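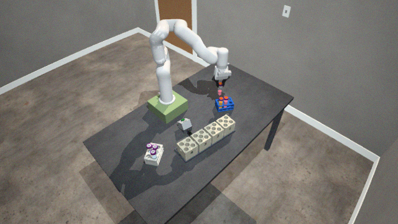 4. Planning the purchase

I came to this project as the person holding the spreadsheet, so this section is going to sound more like shopping than science. We had one budget line for automation at the Ranham lab, and it had to cover the arm, whatever the arm stands on, the gripper and all the plastic that sits on the table. Before signing anything we built the bench in simulation and used it as our planning bench (Figure 4). The arm picks up capped tubes one at a time, and most of what we learned about money came from the stuff around it. Take the racks. There's a white one for the purple-capped tubes and a blue open-frame one for the red-orange caps, and I had priced them as if a rack is a rack. Rhun Gwilliam pointed out that every rack style we allow is another grasp height to test and another spare to keep on the shelf - and he was right, so racks got their own line.

Figure 4. Simulated planning bench, with the arm holding a tube over the table near the blue rack.

Print this page | E-mail this page
Posted in February by Carys Ellis

4.1 What we asked for quotes on

We ended up comparing two packages. The Narkus package was the arm and controller only, and you find your own gripper. The Yorath package came with a gripper, a mount and a day of training, and it cost more up front. I had a strong feeling going in that the bare arm would win, because it nearly always does when you only look at the first page of a quote.

Then Mared Harries made me add up the hours. She had kept notes from the last time the lab put together a machine from parts, and the building work alone had eaten 110 hours of staff time before anybody ran a sample. I didn't have a good way to charge that to an equipment budget (our finance office doesn't see staff hours as part of a purchase), so we reported both totals, with labor and without. With labor included the gap between the two packages mostly closed. I'd encourage anyone writing this kind of plan to show both, even if the form only has a box for one.

4.2 Sizing the table

Table space was the argument that took longest. Berwyn Probert wanted a bigger table so we could add a second row of blocks later on. I wanted to stick with the size we'd modeled, since the bigger one wouldn't go through the prep room door without taking the legs off. We moved the blocks and racks around in the simulator for most of a Monday, and every layout we cared about fit on the smaller top. The blocks sit in a straight row on one base plate, and keeping them together like that meant we could budget for one fixture and one set of locating pins.

The mount was less fun. In the model the arm stands on a green block, and a block costs nothing when it's a shape on a screen. The real pedestal had to be machined, and it was the only item where our first guess was badly low. We had nothing in the plan for bolting it down either. Both are in the revised budget now, along with freight, which I had also left out.

4.3 Consumables and spares

We assumed a load of around 1000 tubes a week once the system is running daily. Rhiannon Ellis argued for a 60 day stock of tubes and caps on site, and 5 spare sets of gripper fingers for the first year. I thought the fingers were too many. She asked me what a week of downtime would cost us and I didn't have a number, so the fingers stayed in.

Software was handled separately. Bina, our scheduling tool, was already paid for by another group in the building and they let us add a seat - that saved us a license but it does mean we upgrade when they upgrade. I've put a small reserve against that for year two. The service contract is harder to plan, because neither supplier would hold a price past the first renewal, and the figures we use in Section 5 leave it at the year one rate.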